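Filed under: Workshop Notes, Dyeing

22/11/2022 - indigo vat, second round
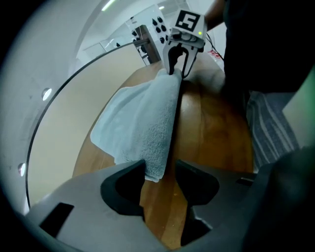

The vat came back! I had more or less given up on it after the weekend, when the surface went flat and blue and the liquid underneath looked like pond water, but a spoonful of fructose and a slow warm-up and this morning there was a coppery skin on top again, with proper purple bubbles in the middle. Left it covered until ten, then started dipping.

Vat volume is 20 liters, same as in May, with the Andel indigo and the lime from the old tub. The Zalura powder is still sealed and I'd like to keep it that way until this batch is exhausted, so please don't top up from it.

Fiber today was the Bokside cotton, 585 grams dry, scoured last week. I split it into skeins and did the first one as a three-dip test: one minute in, five minutes out on the rail, repeat. What a color! First dip gave a thin greenish sky, second went properly mid-blue, and by the third it was heading for denim. The green-to-blue change in the air still makes me stop whatever else I'm doing and stare at it (I must have seen it more than 500 times by now).

Skein two was less good. Pale patches near the ties, which I'd made too tight again. Figure-eight ties, LOOSE, all of them, next time. I retied it and gave it two more dips and the patches have mostly closed up, but you can find them if you know where to look.

Also tried the linen offcuts from Vasseur, 166 grams in all. They took the blue faster than the cotton did, and more evenly - maybe the weave, maybe just that they went in when the vat was at its best. Would love to run both side by side on a fresh vat before I believe it.

pH was a bit low by mid-afternoon, so I added a pinch of lime, stirred in one direction, and left it alone. Flower pushed to the side, lid on, blanket round the bucket.

To do: rinse skeins one to four until the water runs clear, then a short soak with a little vinegar. Cut a snippet of each for the sample book and write the dip count on the tag BEFORE it goes on the line. Order more pH strips. Check whether the second thermometer reads high - it disagreed with the glass one all day.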